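Ranger une dînette sur une table blanche : par quoi commencer avec des enfants de 4 ans ?
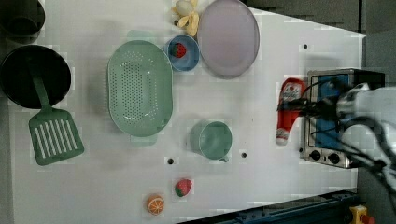 Question posée par Yareli Maldonado le 10 juin

Bonjour,
Je m'occupe du coin cuisine dans une petite ludothèque et je cherche une méthode de rangement qui tienne plus de deux jours. Le matériel est un mélange : une poêle noire, une spatule verte, une passoire ovale du même vert, un mug vert aussi, un petit bol bleu, une grande assiette mauve. Et puis les aliments : deux fraises, une banane à moitié épluchée, une tranche d'orange, et d'autres qui sont restés dans les caisses.
À la fin de la séance tout est étalé sur la table et les enfants mettent les fraises dans n'importe quel récipient. J'ai essayé une grande caisse unique, les petits aliments tombent au fond et on ne les retrouve plus. J'ai essayé aussi de trier par couleur, mais la spatule, la passoire et le mug sont tous les trois verts et ça ne veut rien dire pour jouer.
Je dispose d'une étagère basse de 85 cm de large et d'un budget petit. Est-ce que vous triez par usage, par taille, autrement ? Et faut-il séparer les vrais ustensiles des jouets ?
Merci d'avance.

3 réponses

Réponse de Eduardo Coelho (réponse retenue)

Bonjour. Chez nous on trie par usage, avec trois bacs et rien de plus.
Premier bac, ce qui va sur le feu : poêle, casserole, spatule. Deuxième bac, ce qui va à table : assiettes, bols, mugs. Troisième bac, ce qui se mange. La passoire pose toujours problème, on l'a mise avec la poêle et les enfants s'y sont faits.
Pour les aliments, prenez un bac plat et peu profond. Dans un bac profond les petites pièces disparaissent, vous l'avez constaté. Les nôtres sont des Tukemeck sans couvercle, 9 cm de haut. Sur 85 cm vous devriez en mettre trois côte à côte, mais mesurez avec les rebords, les dimensions annoncées ne les comptent pas toujours.
Collez une photo de chaque objet à l'avant du bac. Un dessin marche moins bien chez les petits, surtout pour la spatule, qu'ils prenaient pour une brosse.
Dernier point, l'ordre. On range d'abord les gros objets – poêle, passoire, assiette – puis les bols et les mugs, et les aliments à la fin. La table se dégage vite et les enfants voient ce qui reste. Si vous commencez par les fraises, il y en aura toujours une cachée sous l'assiette.
Pour les vrais ustensiles, je ne sépare pas tant qu'ils sont légers et sans bord coupant. Une poêle en fonte, non.

Commentaire de Yareli Maldonado : Merci, je vais essayer avec les trois bacs. Est-ce que vous laissez le petit bol avec les aliments ? Les miens y remettent toujours une fraise.

Commentaire de Eduardo Coelho : Non, avec les assiettes. Mais si la fraise reste dedans ce n'est pas grave, on vérifie une fois par semaine.

Réponse de mimi_631

Nous on a tout mis dans la passoire et elle va sur l'étagère. Une grande passoire ovale, ça contient pas mal de choses. La poêle est accrochée au mur. Ça fait deux ans que c'est comme ça.

Réponse de Studside

Je ne suis pas tout à fait d'accord avec les trois bacs. À 4 ans beaucoup d'enfants ne savent pas encore ce qui « va sur le feu », et vous allez passer la fin de la séance à corriger. J'ai travaillé en septembre dernier avec un groupe de cet âge et le système le plus simple était une silhouette collée directement sur l'étagère : on découpe le contour de la poêle, de l'assiette, du mug dans de l'adhésif, et chaque objet retourne sur sa forme. Les aliments vont dans un seul panier, sans tri.
Il faut par contre une étagère assez profonde. Avec une grande assiette ovale posée à plat, ça prend vite de la place et il ne restera pas grand-chose pour le reste. On peut la mettre debout dans un range-courrier.
L'adhésif se décolle au bout de quelques mois si on nettoie à l'éponge mouillée. Prévoyez d'en garder un rouleau.
Pour la table, passez un chiffon une fois que tout est rangé, pas avant – sinon vous le ferez deux fois.

Commentaire de mimi_631 : le range-courrier bonne idée, on en a un qui ne sert pas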